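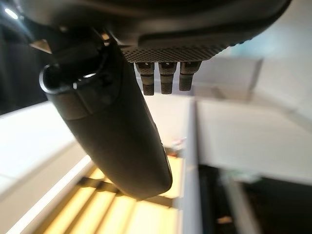

Slide 2. Where the hours go in a stock count

Say the title, then go straight to the number. Dallby ran a full count of 1000 locations in June. Scanning took 12 hours. Reconciliation took 60. Pause so people can write that down.

Reconciliation here means everything between the last scan and the signed variance report: recounts, unit-of-measure corrections, open transfers, and returns booked to the wrong location.

Slide 3. Definitions

Keep this short. A variance is a difference between book quantity and counted quantity at one location for one item. Two variances that cancel out across locations are still two variances. The Fevard team reports net figures, so their totals can't be compared with the ones on the next slide. Say so before someone asks.

Slide 4. The 189 variances

Read the column headings aloud, the type is small from the back.

Largest group: cartons counted as eaches. The item master allowed both units and the count sheet printed neither. Second group: stock in transit between Dallby and Arudier, posted as shipped but not as received. Third: damaged goods moved to the hold area with no transaction.

Theft doesn't get a row. We had no evidence either way, and the method can't separate it from unposted scrap.

Slide 5. Cutoff

This is the slide to slow down on. Posting stopped at 6 p.m. at Dallby, but Arudier kept receiving until its own shift ended. Any transfer in that gap shows up twice or not at all. Radek Beneš drew the timeline — credit him here.

Rule we now use: one cutoff time for all sites, and a printed list of open transfers before the first scan.

Slide 6. Cycle counting

Simão Azevedo's proposal from the Calado site. Count fast movers monthly, slow movers once a year, and recount any location that goes negative. It took about two hours a week to run at Calado. Don't promise that it replaces the annual count; the auditors haven't agreed to that.

If time is short, skip to slide 8.

Slide 7. Count sheet, old and new

Point out the unit column and the blank book quantity. Counters who can see the expected figure tend to write it down.

Slide 8. Questions

Likely first question: tolerance limits. Answer by value per line, with percentages only for bulk items. The spreadsheet is linked from the last page of the handout.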